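4.2 Firing schedule and glaze results

Pots went into the pit in three layers, sawdust between. Clay body was the Girdale stoneware, bisqued low, all from the same batch. We had wanted two bodies but the second delivery came late so only one is reported. Copper carbonate and salt on the upper layer only – the lower two got seaweed and banana peel, as in the Urkano workshops.

Peak temperature was read at three points in the pit. The middle probe failed after 40 minutes and its readings are left out of Table 2. Wind was a problem on the first firing, less so on the second. Covers went on once the flames dropped below the rim.

Fig. 6. Bench work, gripper and mounting plate.
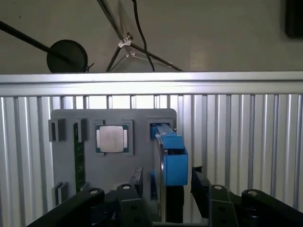
A reader of the draft, writing from Nania, objected that salt in an open pit can't be compared with salt in a lidded saggar, and that we should of split the two before talking about color at all. Fair point. We have done so below. Saggar pieces are now listed apart, 15 in all, and the pit pieces are 46.

Color. Pit pieces went gray to black on the lower layers, with orange flashing where the seaweed touched the wall. Copper reds on the upper layer were patchy. Saggar pieces more even, paler, and to our eye duller. Students at the Shearer studio ranked them the other way round, prefering the even surface, so taste is clearly in play here and we make no claim for one over the other.

Breakage. Mostly thin rims, mostly upper layer. Burnished pieces held up no worse than plain ones. Pieces with added handles did badly and we would leave handles out next time. No link found between wall thickness and cracking, but the range was narrow.

The second pit was opened too early, while ash was still glowing at one end. Two bowls cracked on lifting and are counted as breakage, though the fault is ours.

Fig. 7. Open Dell tower on the slatted worktable, CPU socket empty.
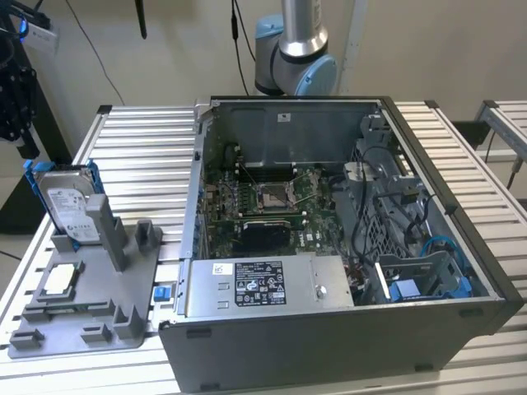
4.3 Limits

One site, one clay, one season. Both firings fell in March 2020 and the repeat planned for April did not happen. Fuel was not weighed, only measured by the barrow – a weak spot, as sawdust settles.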